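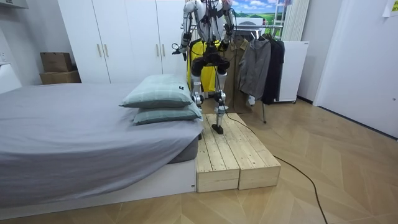
About Us

Joken is a small company that teaches humanoid robots to get around ordinary homes. We do it the way you'd teach a kid to ride a bike or a new coworker to fold a fitted sheet: a person goes first, and the robot learns from that. Our teachers drive the robot by remote control, over and over, through everyday moves like stepping up onto something low next to a bed, turning in a tight spot, or reaching past a rack of coats. Then we train on what they did and let the robot have a go by itself.

We love this work. There are 12 of us now, and most of us would probably be doing it in a garage if we weren't doing it here!

How we got started

Omprakash Rawat and Yiran Yuan met on a warehouse project called Gila, where the floors were flat, the lights were bright and every shelf was the same height. It was a good place to learn. But Omprakash kept coming home, looking at his own apartment, and thinking that the robot wouldn't make it from the hallway to the window. Too many corners, too many cables, a bed in the way.

So the two of them rented a one-bedroom and started there. Sneha Rajput joined that October to run the teaching sessions, and she still does -- she has more hours at the controls than anyone else on the team, and she can tell you who was driving from the way the robot shifts its weight.

What a session looks like

A session starts at 9:30 with coffee and a task card. The card is short, something like "step up at the foot of the bed, stop, step down." One person drives. A second person watches the robot's feet and the cable, and can call a stop at any time, for any reason. After each try the driver marks it as a keeper, a maybe or a miss, and we save all three. Misses are really useful! A robot that has only ever been shown perfect footwork has very little to go on when a foot lands a bit off.

We swap drivers every 17 tries, which sounds fussy, but hands get tired and tired hands get sloppy. We also swap them because people move differently. Satish Pandey takes short, careful steps. Yiran goes for it. We want both in the mix.

So far our biggest single task has 1,000 saved tries, and the stepping work has 198 and is growing every week.

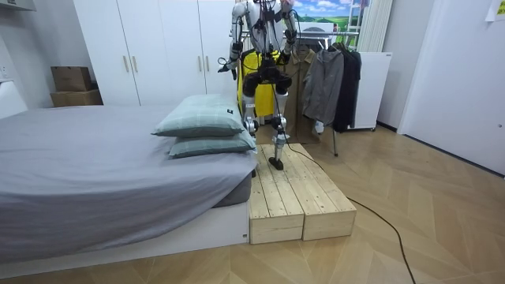
Step practice at the foot of the bed.

Why bedrooms?

Kitchens get most of the attention, and we do like kitchens. Bedrooms are harder than they look, though. The furniture is low and soft, the open floor comes in odd shapes, and there are clothes and pillows all over. If a robot is going to be helpful to someone who has trouble getting around, it has to be comfortable in that kind of room.

We build a lot of our own practice pieces out of plain pine. Wood is cheap, it's easy to change, and if a step is too tall we can take it apart after lunch and have a shorter one ready the same afternoon. Satish is in charge of the saw.

Who we are

Omprakash Rawat -- co-founder, hardware and repairs
Yiran Yuan -- co-founder, training and software
Sneha Rajput -- lead teacher
Satish Pandey -- rooms, props and safety
Saskia Quinlan -- partners and visitors

Come and try it

If you'd like to see a session, or take a turn at the controls yourself, write to Saskia and she'll find you a morning. You don't need any background in robotics. Some of our best drivers came from sewing, physical therapy and puppetry, and all of them were a little wobbly on their first day.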